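**Budgeting a second two-arm cell: what gets forgotten?**

Posted by rosser_bench

We run one bench cell with two arms on a shared rail, handling soft goods, mostly bags. I have to price a second one by May. The arms are quoted. What I don't have is a realistic number for everything else – rail, mounting plates, cabling, enclosure, spare fingers. Our first build went over by $1532 and the paperwork doesn't say where. 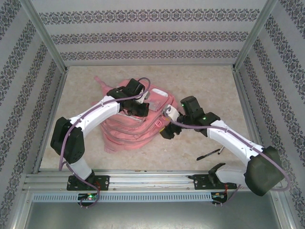

Should the spare gripper go on the same order as the arms?

Put it on the same order, so it ships with the arms and falls under the same warranty start date.

**Glenys Ifans**

Split the budget into arms, structure, electrical and consumables. Structure is where we slipped. Extrusion is cheap, but brackets, corner posts and machined plates came to $2182 on our last cell at Utitholm. Get the plates quoted before you fix the rail length. For cables, measure the full reach of each arm, add slack for the wrist, and buy one spare per arm. Allow four weeks for anything machined.

Test items wear out too. Bags lose buckles and straps, so we buy them in sets of 3.

**proto_dan**

just get a kit. Prukier does one I think, never used it

**Glenys Ifans**

Check that a kit's rail takes your plates first. Ours needed redrilling.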